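Game day gear takes a beating between August and November, and most of it gets ruined in the laundry room or the trunk of the car, well after the final whistle. These tips cover jerseys, seat cushions, coolers and the other things that come home from the stadium on a Saturday night.

## Jerseys and sweatshirts

Turn a replica jersey inside out before it goes in the machine. Wash it in cold water with a small amount of liquid detergent and skip the fabric softener, which leaves a film on the mesh and makes the numbers peel sooner. Hang it to dry. If you have to use the dryer, pick the no-heat setting.

Mustard needs attention the same night. Scrape off what you can with a spoon, run cold water through the back of the cloth, then work in a little dish soap with your fingers. Leave it for 5 minutes and rinse. Repeat until the yellow is gone, and don't dry the shirt until it is. A stain that has been through a hot dryer is usually there for good.

Grass and mud are handled differently. Let mud dry completely, brush it off over the trash can, then wash. Grass comes out with white vinegar and water, half and half, dabbed on and left while you unload the car.

## Seat cushions and blankets

Stadium cushions with a vinyl cover can be wiped with warm soapy water. Get into the seams with an old toothbrush. Stand the cushion on its edge overnight so the bottom dries too. If the foam inside got rained on, unzip the cover and take it out. Foam left wet in a closed cover will smell by Thursday.

Fleece blankets should be shaken outside first. Peanut shells clog the drain filter on a front loader. The Solden-style stadium blanket, with fleece on one side and a waterproof backing on the other, should never go in a hot dryer. Hang it over a rail with the backing facing out, then flip it.
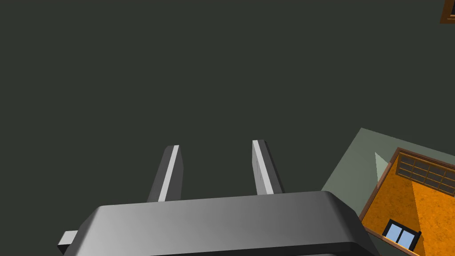
**Filed under: Coolers & Tailgate Gear**

Empty the cooler when you get home, even if there's still ice in it. Melted ice with a bit of hot dog water in it is what causes the smell people complain about in October. Wash the inside with a tablespoon of baking soda in a quart of warm water, and pull the drain plug so the channel gets rinsed as well. Store the cooler with the lid propped open. A folded washcloth over the rim is enough.

If a smell has already set in, crumple newspaper inside, close the lid for two days, and throw the paper out. Coffee grounds in an open bowl also work.

Portable grills need to be cold before they travel. Brush the grate while it's still warm in the parking lot, then wipe it with a little cooking oil on a paper towel. The grease tray is the part everyone forgets until it tips over in the trunk. Line it with foil before the game and lift the foil out afterward.

For folding chairs, a drop of silicone spray on each hinge at the start of the season will last through the bowl games. The Sirkov chairs sold at the Sorkomville farm store have plastic feet that pull off. Check them before you put the chairs on a wood deck.

## Packing for next week

- Keep one bin for dry things (tickets, ponchos, hand warmers, tape) and another for anything that touches food.
- Tape a list inside the lid and cross off what runs out.
- Flags and banners roll better than they fold. Use a wrapping paper tube.
- Store foam fingers flat. They crease if you stand them in a corner.
- Take the batteries out of radios and lanterns after the last home game.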